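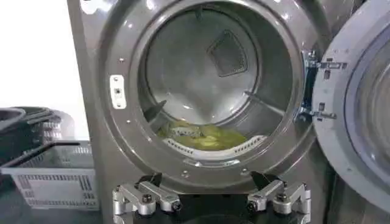

One yellow-green item in the drum, as seen from the wrist.

The Pawlak report on laundry unloading has been passed around a lot since June, and most people who quote it quote one figure. The policy was trained on 269 demonstrations and cleared 73 of 100 trials. I have read the whole thing twice now, appendix included, and I think that number is being asked to carry more than it can.

Start with what a trial is. The protocol puts the laundry in the drum with the door already open. A success is scored when the fabric clears the rim and is let go over a basket. Nothing in the scoring says what state it has to be in when it gets there. A sleeve hanging over the side passes. So does a shirt that went in with one twist and came out with three. Anyone who has emptied a washer knows that the hard load is the full one, where a sheet has swallowed the socks, and the protocol has no full loads.

I don't say this to be mean about it. Getting hold of cloth is hard. It has no fixed shape, it hides its own edges, and the inside of a drum is a curved shiny bowl that throws light all over the place. Seventy-three is a decent score for the task as written.

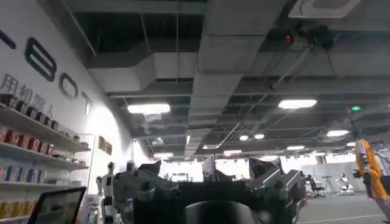 My complaint is with the word "generalizes," which shows up in the abstract and then again in every summary I have seen. The test trials used the same machines as the training set, in the same room, with the same garments. What changed was how the laundry was dropped in. That is variation, and it's worth testing, but a new crumple is a long way from a new house. The group at Tindby ran a smaller study on towels and was careful to say "held-out poses." I wish that phrase had caught on. 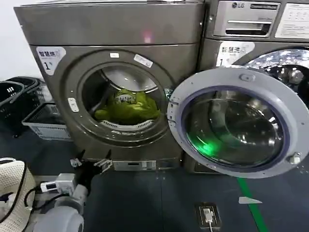 Drum, open door and gripper from the head camera, with baskets at left.

Then there is the camera question. Pawlak uses both a head view and a wrist view, and the report credits the wrist view for most of the gain. Maybe so. The ablation that is supposed to show it drops the wrist camera and changes nothing else, which sounds clean until you notice that the policy was tuned with both. Take one eye away from a system built for two and of course it does worse. A fair test would tune the head-only version just as hard. The Dostbridge people did that with their drawer task, and the gap got a lot smaller.

I would also like to know about the 27 failures. They get one sentence. Did the fingers close on air, or did the cloth slip at the rim? Those are different problems with different fixes — one is about seeing, the other about holding — and lumping them together helps no one who wants to build on this.

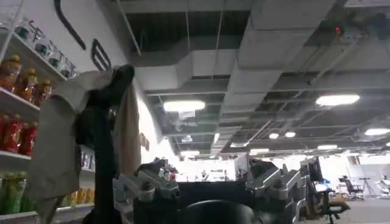
Beige and black cloth in a twisted bundle, wrist view.

The usual answer is scale. The talk at Pamville ended on a slide promising 2000 demonstrations by the next release, and the room seemed to like it. I'd trade most of those for 100 trials on a washer the policy has never met, with a mixed load and a person off the project keeping score. If it lands at 40, print 40. I would take that report more seriously than this one, and I'd probably cite it.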